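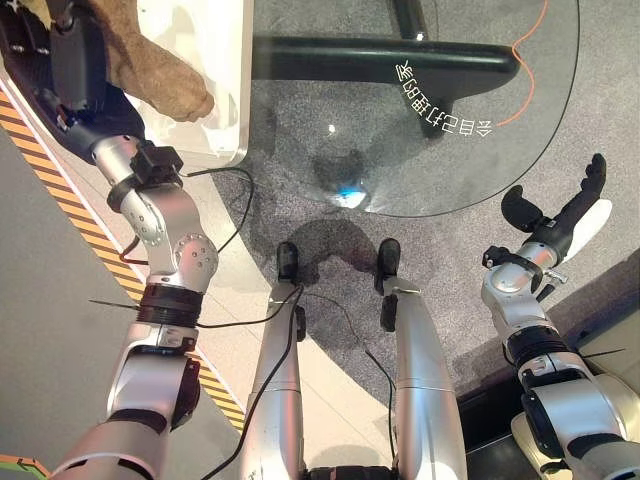

**Part-time furniture and soft goods sorter, Inthorpe**

Pillus takes in the contents of other people's living rooms and gets them ready to live in somebody else's. We need one more pair of hands in the Inthorpe showroom, 15 hours a week, starting in May or as soon after as you can manage.

You'd be looking after glass tabletops, glossy white trays and side tables, and a great many fuzzy brown items. Some of these are throws. Some have limbs. You'll learn to fold the first kind and seat the second kind, and to keep both off anything that was just polished.

**What the work involves**

- Clearing, wiping and resetting tabletops. Glass shows everything, and so does white.
- Checking plush and cloth for split seams, then smoothing out the wrinkles
- Vacuuming the gray carpet, which hides crumbs better than we would like
- Writing tags that say what a thing is, in handwriting a stranger can read

**What we ask**

No retail experience needed. You should be able to kneel down and get up again several times a shift, and lift one end of a coffee table while Ronaldo Leite lifts the other. He counts to three and goes on two – you get used to it.

Strong opinions about cushions are welcome but won't be acted on.

**Pay and such**

$770 a month, paid on the last working day, plus first pick of the unsold throws.

To apply, send a few lines to Marlene Trindade at the Pillus front desk, quoting reference 928. Tell her about something you've cleaned that didn't want to be cleaned. Applications close May 31, 2025.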